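Protocolo de Olmont

O Protocolo de Olmont é um conjunto de regras de boa prática para a recolha de demonstrações de manipulação com garras portáteis, isto é, seguradas pela mão de uma pessoa. A primeira versão é de dezembro e deve-se a Selvaraj Wickramasinghe. Apesar do nome, não é uma norma: não passou por organismo de normalização e não prevê auditoria.

Âmbito

O texto cobre a preparação da sala, os marcadores fiduciais, a duração das tomas e o registo de falhas. Exige que os marcadores estejam fixos à garra e que os objetos da tarefa fiquem numa superfície estável, ao alcance dos dois braços.

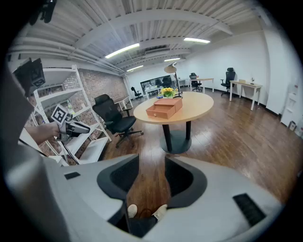 A regra mais citada manda rejeitar qualquer sessão com menos de 400 tomas válidas. O documento não justifica o número. Uma versão de trabalho falava em 500, e a redução coincidiu com a entrada da Skamier entre os subscritores, o que não ajuda a levá-lo a sério.

Críticas

Sabina Talukder reviu 945 tomas declaradas conformes e só em 435 encontrou o registo de falhas completo. Concluiu que a conformidade atesta sobretudo o preenchimento de um formulário. A Dmytriv respondeu que a amostra era antiga, sem publicar outra.

É também discutível a cláusula sobre «movimento natural». Pede-se ao operador que pegue nos objetos como o faria sem equipamento, pretensão difícil de sustentar em tarefas bimanuais, com uma garra em cada mão e um ecrã ao peito.
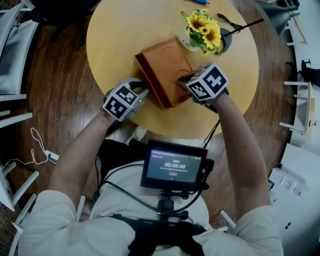 Núcleo de Normas e Boas Práticas em Robótica, Instituto Sirnell

Quanto aos efeitos, falta prova. Afirma-se com frequência que dados recolhidos segundo o protocolo produzem modelos melhores, mas não se conhece comparação em que só essa variável mude. A regra dos marcadores fixos é a menos contestada e já era corrente antes do documento.

A revisão de 19/08/2024 tornou opcional o registo de falhas, precisamente o ponto em que a adesão era mais fraca. O limiar de tomas manteve-se.

Ver também: calibração de câmaras; teleoperação; marcador fiducial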